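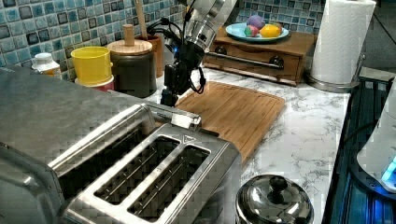 Torradeira

A torradeira é um aparelho de cozinha destinado a dourar fatias de pão por exposição a calor radiante. Na forma doméstica mais difundida, de acionamento elétrico, o pão é introduzido verticalmente em ranhuras abertas na face superior e exposto a resistências dispostas de ambos os lados. O termo abrange também os modelos de forno, de uso horizontal, e os torradores de esteira empregados na hotelaria.

Etimologia

O substantivo deriva do verbo torrar, proveniente do latim torrere, com o sentido de secar ou queimar pelo calor. Em Portugal e no Brasil a forma corrente é torradeira; torrador costuma reservar-se aos equipamentos para café, amendoim e outros grãos, embora em catálogos industriais os dois termos se confundam.

Antecedentes

Antes da eletrificação das habitações, o pão era torrado diretamente sobre a brasa, com garfos de cabo comprido ou em grelhas de ferro forjado. Algumas grelhas dispunham de um eixo giratório que permitia voltar as fatias sem as retirar do lume. No século XIX difundiram-se suportes de chapa perfurada e arame, em forma de pirâmide truncada, colocados sobre o fogão a carvão e, mais tarde, sobre o bico de gás.

A torradeira elétrica dependeu do desenvolvimento de um fio capaz de suportar aquecimentos repetidos ao ar sem se romper. As ligas de níquel e crômio, disponíveis a partir dos primeiros anos do século XX, resolveram essa dificuldade. Os aparelhos iniciais torravam um só lado de cada vez e exigiam vigilância constante. Os mecanismos de ejeção automática, comandados por temporizador, surgiram na década de 1920 e difundiram-se nas cozinhas domésticas nos decênios seguintes, a par da venda de pão já fatiado.

Princípio de funcionamento

A corrente elétrica atravessa fitas ou fios resistivos, em geral enrolados sobre placas de mica, que atingem a incandescência e emitem radiação infravermelha. A superfície do pão perde água e, quando suficientemente seca, a sua temperatura eleva-se acima do ponto de ebulição. Iniciam-se então as reações de Maillard, entre açúcares redutores e aminoácidos, responsáveis pela cor e por grande parte do aroma. O prolongamento do aquecimento conduz à carbonização.

Nos modelos de ejeção, uma alavanca faz descer o suporte das fatias, fecha o circuito e retém o conjunto por meio de um trinco ou de um eletroímã. Terminado o ciclo, o suporte é libertado e uma mola eleva o pão. O controle do tempo fez-se por mecanismos de relojoaria, por lâminas bimetálicas e, nos aparelhos recentes, por circuitos eletrônicos.

Guias de arame mantêm a fatia afastada das resistências. Em muitos modelos essas guias são móveis e aproximam-se quando a alavanca desce, de modo a centrar fatias de espessura diferente. As migalhas caem para uma bandeja inferior, habitualmente amovível.

Tipologia

As torradeiras de ranhura curta recebem uma fatia por abertura. As de ranhura longa admitem duas fatias lado a lado ou uma fatia de pão rústico ao comprido, e podem ter uma ou duas aberturas paralelas. O forno torradeira possui porta frontal e grelha horizontal, o que permite aquecer preparações com cobertura. Os torradores de esteira transportam o pão entre dois conjuntos de resistências e destinam-se ao serviço contínuo.

O corpo exterior pode ser de aço inoxidável, de chapa esmaltada ou cromada, ou de polímero resistente ao calor. A baquelite foi utilizada com frequência em bases, pegas e botões até meados do século XX.

Segurança e manutenção

Os riscos principais são o choque elétrico, a queimadura por contato e o incêndio provocado por migalhas acumuladas ou por pão retido junto das resistências. Recomenda-se desligar o aparelho da tomada antes de retirar uma fatia presa, não introduzir utensílios metálicos nas ranhuras e não o utilizar sob cortinas ou armários baixos. A bandeja deve ser esvaziada com regularidade. O corpo do aparelho não deve ser mergulhado em água.

A torragem excessiva favorece a formação de acrilamida, composto que resulta da reação entre a asparagina e açúcares redutores a temperatura elevada. As autoridades alimentares europeias aconselham que o pão seja torrado até uma cor dourada.

Colecionismo

As torradeiras antigas são objeto de coleção e de estudo no âmbito da história do design. A Coleção Monti, organizada por Lucrezia Valentini, reúne 741 aparelhos elétricos e 39 grelhas anteriores à eletrificação. O respectivo catálogo, redigido por Martti Kettunen, adota uma classificação baseada no mecanismo de ejeção e regista, para cada peça, a tensão nominal, o material do corpo e o estado do cabo. A coleção pode ser consultada por investigadores mediante marcação, exceto em setembro.

Ver também

Forno elétrico
Grelha
Pão de forma
Reação de Maillard
Sanduicheira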